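Keep the Repair Counter Open

The town of Jollell wants to close the repair counter at the Seyoum Street library and put the money toward a self-service kiosk where people can book appointments with outside repair shops. I think this is a mistake. I have used the counter for five years, mostly for lamps and once for a sewing machine, so I have an interest in the outcome and I will say so at the start.

The counter takes up one corner of the ground floor, next to the large-print books. It opens at four in the afternoon and closes at seven. You bring in something that has stopped working, and a person looks at it with you. Some things get fixed on the spot. Others need a part, which you order yourself and bring back. There is no charge for the labor. Last year the counter took in 3,310 items, according to the library's own report, and over half of them went home in working order.

The town's case rests on cost. Each item that came in cost the library more than it did three years ago, and the budget paper says outside shops could do the same work more efficiently. I have read the paper twice. It compares the counter's whole cost, including heat and light for a room that would be heated and lit anyway, with the listed prices of shops that turn away most small jobs. Brovora, the nearest of those shops, has a minimum charge that is higher than the price of a new toaster. I don't blame them for it. They have rent to pay. But a person with a broken toaster will not book an appointment there, and the toaster will go in the trash.

A good share of what comes over the counter has very little wrong with it. A cord has pulled loose inside the plug. A fuse has gone. Lint has packed itself around a fan until the motor shuts off to protect itself. These jobs take ten minutes if you know where to look, and most people don't, for the simple reason that they have never seen the inside of the thing they own. 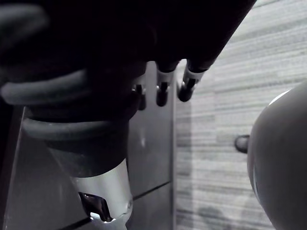 Makers carry a large part of the blame. Cases are glued where they used to be screwed. Where there are screws, they have odd heads that the drawer in your kitchen can't turn. Batteries that wear out in two years are sealed into products that could last ten. A vacuum I bought in January came with a 60-word warning against opening it and no drawing of the parts at all. My mother's old one had a folded sheet with every piece numbered, and she ordered a new belt by mail with a stamp and a check.

A library can't change how vacuums are made. It can give people a place to learn that a closed case is only a closed case. Efua Alhassan, who ran the counter until she retired, used to hand the screwdriver to the owner and keep her own hands in her lap. It was slower that way. She told me once that she had seen the same man with three different radios, and that by the third he only came in to borrow the soldering iron.

I did speak to someone on the other side. Farhad Shahbazi sits on the town council and voted for the kiosk. His view is that the library has too many jobs already. It lends books, runs a warming room in winter, helps with tax forms and prints boarding passes. Every one of these was added because it was useful, and the staff has stayed the same size. He said a public service that tries to do everything will do some of it badly, and that he would choose the books.

That is a fair point, and I have heard weaker ones from people who agree with me. Where I part with him is on what the counter takes away from the books. Its staff are paid out of a separate line. Its room was a storage closet before. When Zornasthorpe, up the road, closed its own counter, the book budget there did not go up. The room went back to holding chairs.

There is also the matter of the kiosk itself. It will cost about as much in its first year as the counter does now, and after that the town will pay for upkeep and software. It will not fix a lamp. It will give you a list of shops, and you can already get one at the front desk by asking for it.

If the council needs to save money, I would accept shorter hours. I would accept a small fee, with a waiver for those who can't pay it. I would also accept a limit on large appliances, which take up floor space and are hard on people's backs. The 115 residents who wrote in during the comment period mostly said the same. Only a handful of the letters asked for the counter to stay exactly as it is.

The vote is next month, and comments are open until noon on the day before. Letters can be left at the front desk of the library or sent to the clerk's office at town hall.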